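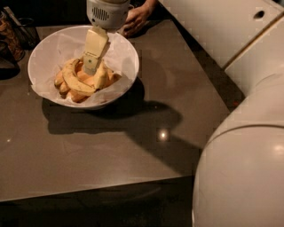
One reader of our last column wrote that a town which cannot keep a grocer should stop pretending it can be saved by a bus timetable. The letter was short and it deserves a longer answer.

Norbridge lost its last full grocery store in July, when the Zuccaro branch on the east side closed. Residents were told that the store in Zisondale would serve them equally well. Zisondale is 12 miles away. For a household with a car, the change is a nuisance. For a household without one, it means two buses each way and as many bags as a person can carry up the steps.

The town council has responded by adding a midday bus. We supported that decision and still do. Our correspondent is right, however, that a bus does not put fresh food within walking distance, and that public bodies tend to reach first for the remedy they already own.

The council also owns the former Prirnance building on the main street, which has stood vacant for several years. Its ground floor has a loading door and a cold room. The asking rent has not been lowered in that time. A small grocer who inquired last year was quoted the same figure as a bank would be, and withdrew.

It is our position that the council should offer the ground floor at a reduced rent for a fixed term, on the condition that fruit, vegetables, milk and bread are stocked every day the shop is open. Some members object that this would favor one business over others. The objection would carry more weight if other food shops were competing for the trade. The remaining convenience store sells fruit by the piece at the register, when it has any.

A petition asking for such a lease has drawn 3577 signatures, over 50 of them from business owners on the same street. It was received at the spring meeting and referred for study. The study has no closing date.

We do not claim that a single shop will change how a town eats. People buy what they can afford and what they have time to cook. But older residents have told this paper that they now buy fresh food once every two weeks and rely on cans for the rest, and the council should weigh that against a rent it is not collecting.

The lease question should be placed on the next agenda, with a vote.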